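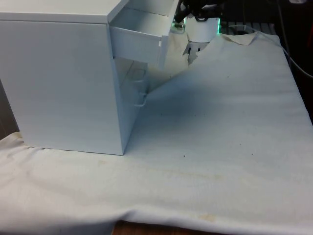
What counts as a failed pull in this study?

Any attempt where the drawer did not come out to the target distance, or where the arm hit a stop on force or joint limits before it let go. Retries inside the same attempt are not counted seperately.

4.2 Over-pull faults

3000 attempts logged at the Trerkton bench, 211 failed. Most are dull: missed grasp, finger slid off the front, planner gave up. Those are dealt with in 4.1. What follows is only the over-pull group, 24 cases, which we think matter more than the number suggests. In an over-pull the drawer is already at the end of its travel and the controller carries on. The drawer can't go further, so the load goes into the body, and the body is light and stands on cloth. It slides. Or tips. In either case the next attempt starts from a pose that the planner believes and that is wrong.

Cause, as far as we can tell. The Karaca controller ends a pull on distance, measured from where the fingers closed. If the fingers close late, or on a drawer that is already part open, the zero is off and the remaining distance is too long. Force should catch this. It didn't, as the force limit was set for a heavier unit used in the October runs and never lowered. Our mistake, plainly. The log shows the limit loaded at start-up with the old value in every one of the 24 cases.

A second thing, smaller. The wrist reading drifts with arm pose. Low reaches read light. With the arm stretched down over the bench a real end-stop load came out below the threshold for long enough to matter, and the filter (too slow, see 3.4) smoothed off whatever peak was left.
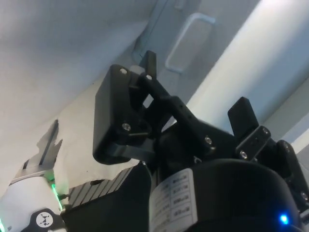 Why was the fault missed during commissioning?

The commissioning test at Clevthorpe always began with the drawer shut. A wrong zero needs a part-open drawer or a late grasp, and neither was on the test list.

We should of had both on it. They are now. The revised list also has a pull begun at full travel, where the right result is no motion and a clean release.

Safety side. No one was hurt and nothing was broken, but the hazard is real: a body pulled towards the bench edge can go over it, with the fingers still closed on the drawer. Saadet Çınar went back through the joint logs and found that in 3 of the cases the arm went on pulling after the operator had pressed pause. Pause was honoured only between motion segments, and a pull is one segment. A long one. The emergency stop works on a different path and was not affected. Operators have been told to use it, and pause is being moved down to the servo loop.

Changes made so far. Force limit now stored per object, and the run refuses to start if there is no value. Pull distance capped by the travel of that drawer, wherever the fingers closed. Drift table for the wrist, taken at Irport with the same tool fitted. We have not rerun the full set, so no failure rate for the new settings is given here.

Figure 3. Gripper at the open top drawer, the two lower drawers closed.

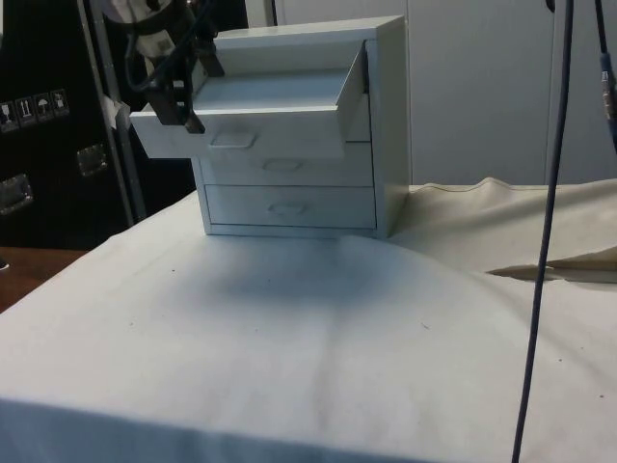 One point left over is the body itself. Fixing it down would remove the sliding altogether and we were asked why we don't. Partly laziness, partly that a fixed body hides teh fault: the load still goes somewhere, into the drawer runners and the finger mounts, and the attempt gets logged as a success. A free body at least shows it. We keep it free for the rerun and track its pose before each attempt, with the threshold for calling a shift still to be chosen. Results for the tracked runs go in Section 5.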